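Plosley – Frequently Asked Questions

What is Plosley?
Plosley is a story-driven adventure game for one player. You play a surveyor sent to map a drowned valley before the new dam opens. It was written by Dinesh Marikar and programmed by Vsevolod Demchenko, and is published by Hekora.

How long is it?
Most players finish in 12 hours. There are 17 chapters, and 2 of them are optional.

Do I need to play Idari first?
No. Idari takes place in the same valley, but the stories are separate. A few characters mention events from it.

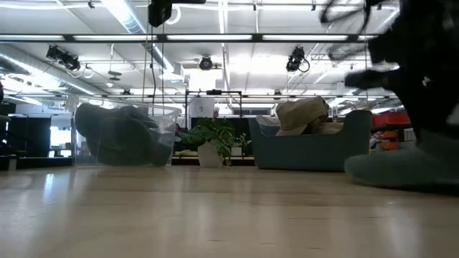
How do the item puzzles work?
Puzzles are solved by looking at ordinary things in each room and working out what they say about the person who lives there. Objects can be picked up, turned over and moved, and most can be used more than once. Think of a leafy plant in a white pot, or dark gray fabric heaped in a clear plastic bin: in the game, either one could hold a clue or be plain decoration. Your notebook records anything that matters – you don't have to write it down yourself.

Can I miss an ending?
Yes. The Pathirana ending depends on a choice in chapter 2. You can replay any chapter from the main menu without losing your save.

Is there voice acting?
Only in the opening and the endings. The rest is text, with roughly 234 pages of dialogue in the script.

Will there be a console version?
We are working on one. It won't be ready before April.

My save file won't load. What should I do?
Restart the game and choose Restore from the options menu. If that fails, send us the save file using the contact form.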